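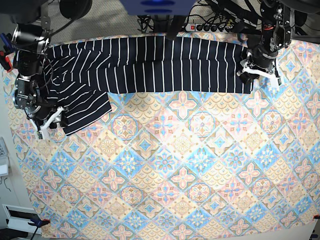

Cloth folding task, arms keep losing the second corner – help before January demo

Posted in: Student Robotics > Manipulation

Club team here, first year doing a two arm setup. We're in the Flisgate challenge, soft goods category, which means shirts, towels, anything floppy. Task is pick up a garment by both ends, stretch it straight, fold, put down. Five tries on the day, best score counts.

Problem. First arm grabs fine. Second arm grabs fine maybe half the time. Then when they pull apart to straighten, one end stays bunched and the other end is lovely and flat. Or the second gripper slides off and we start over. Towels are OK. Striped knit stuff is the worst, it stretches and then curls up on itself.

What we have tried:
– slower pull
– closing the fingers harder (marks the fabric, didnt help much)
– picking further in from the edge, which holds better but then there's a lump at the corner and the fold comes out crooked
– more demos. We're at 1,409 recorded by hand now, all teleop, by 8 different people

Training is the standard Kanitz package, default settings mostly. Training loss looks fine. Real life does not look fine. Do we just need more demos or is something else wrong? Our advisor says more demos but we only get the lab till 10 at night and everybody has finals.

Also the rules say the table covering on the day "may be patterned". Should we be worrying about that??

– siltev_club

Answered by torque_and_tea

Don't record more yet. Look at the ones you have first.

Eight drivers is probably your trouble. We had the same thing at Siltevness two seasons back. One of our drivers pinched right at the hem, another went a couple fingers in, another always grabbed the left side first and shook it out. All of those work when a person is driving. Mix them together and the policy does something in between, and in between is a bad grab.

What I would do, in order:

Play back a pile of demos at double speed and sort by how the second grab was done. Takes an evening, boring, bring snacks. Pick ONE way. Write it on the whiteboard. Throw out the demos that don't match, even the nice ones. It hurts. Then retrain on what's left before you touch anything else.

Second thing, bunched end. Check if your drivers fixed the bunching before the pull or after. If it's after, the arm learned that a twisted end is normal and just keeps going. We made a rule that if the end is twisted you put it down flat, let go, grab again. Slow but it gave the thing a way to recover. Before that it had never once seen a mistake get fixed, so of course it couldnt fix one.

On closing force, go back to what you had. Thin soft pads on the finger tips did way more for us than squeezing. Replace them when they get shiny.

For the pull itself, stop on motor current, not on distance. Knit will keep stretching as long as you keep pulling and then it snaps back and curls. Set the limit low, start with a towel, work up to the knits.

Patterned cloth – yes worry. If you trained it all on one covering, swap it. Get a few cheap ones from a thrift store, florals, checks, plain, and change over every so often while recording. Clamp the edges down every time or the cloth comes up with the shirt. Ask me how many times.

Answered by mkr_dad_5

Try a vacuum gripper? My kid's team used one for boxes and it was great.

Comment from siltev_club: thanks but it has to be fingers, rule 5. Also pretty sure knit leaks air

Answered by Gál_bench

Agree with most of torque's post, couple things to add.

Check camera placement before you throw demos away. If the arm itself covers the second corner at the moment of the grab, no amount of sorting helps, the policy is guessing. Open some frames from right before a failed grab and see if YOU can find the corner. If you can't, move the camera and sadly yes you record again. A wrist camera on each arm helps alot here but watch the cable, leave a loop and tie it to the arm, not to the table.

I dont fully agree about one way only. Two ways is fine if they start from clearly different situations, like flat garment vs crumpled pile. Same start and two different moves is what kills it.

Also make the start position messy on purpose. Students like to lay the shirt out nice because it's quicker. Judges drop it. Ours dropped it from shoulder height and walked off.

And stripes are handy, don't avoid them. When the stripes bend you can tell right away the fabric is twisted, way easier for whoever's watching than a plain dark shirt.

Follow up from siltev_club

OK so sorted them last night. torque was right, three different second grabs in there, and one driver regrabs every single time. Keeping the hem pinch ones. Retrain is running now, pads ordered. Camera check is tomorrow, the top view looks OK on flat shirts, not sure on crumpled. Will post numbers when we have them.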